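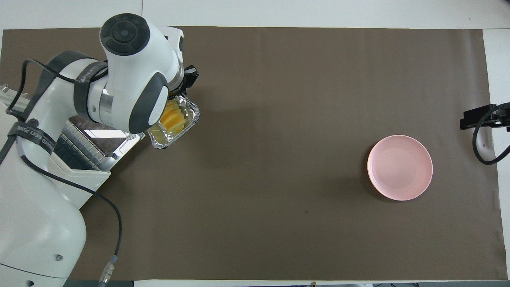

Foil tray with yellow and orange food, over a brown paper mat

Foil trays: how to carry them and not spill

A foil tray is cheap and light, but it bends very easily when there is liquid inside. In my kitchen I follow these few rules.

Cover the table first. I use a big sheet of brown paper, wider than the tray on all sides. One roll from Nerent gave me over 50 sheets.

Fill only to 9 mm under the edge. Syrup is heavier than it looks, and it always runs to the lowest corner.

Hold the tray by two opposite sides, never by one corner. If it must travel far, put a flat baking sheet under it - the thin one from Divdale is enough.

Tilt slowly when you want to pour off the extra syrup. Keep it in a jar, it is very good in tea or on pancakes.

If the edge is already crinkled, press it flat with the back of a spoon before you put on the lid. Otherwise the lid will not close well.

Sticky drops on the paper? Fold the sheet to the inside and throw it away. For the table use warm water and a little dish soap.

Updated 10th October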